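I have a small repair table for our local swap shelf, and since March I am also the person who sorts the little things that people bring. A thread about small things, for those who asked.

1/ First rule: everything comes out of the box and onto the table. I used to sort directly inside the box, with one hand holding the lid. It took me a whole evening and I still missed half.

2/ Second rule: flat things and long things do not live together. A tube always finds the way under a flat packet, and then you buy a new one because you believe it is finished. I have done this with the same glue. Yes, more than once.

3/ My neighbour gave me an old Denon carton full of bits, very heavy. I wrote 644 on the side because this is the number of our shelf, and now everybody asks me if there are 644 pieces inside. There are not.

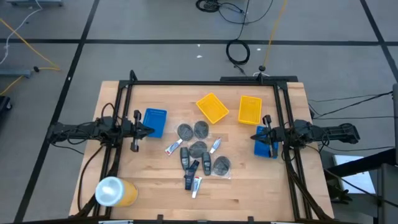
4/ Trays or baskets is a question I get often. My answer is to use both, but give each one a clear job. The shallow blue trays are good for what you need to see at once, and the yellow baskets with the small holes are better for things which can stand up or lie in a pile. The round grey pads I would leave in their clear bags, because you can see what they are without opening. The small white tubes with red caps, three of them, would go in a basket, all caps to the same side.

5/ Labels: I tried the Prillex ones and they came off after a short time in our cold hallway. Now I use paper and wide tape. It is less pretty but it stays.

6/ Somebody wrote that I should buy the Polat drawer unit with 16 drawers. It is a nice thing, I looked at it in the shop. But with 16 drawers I would forget what is in 12 of them, I know myself.

7/ If you have small children or a cat, please put tubes of any kind on a high shelf, also when they are closed well.

8/ Tomorrow evening I will do the Devis tin, the one with screws. If you have a good way to keep short screws apart from the very short ones, please write it under this post.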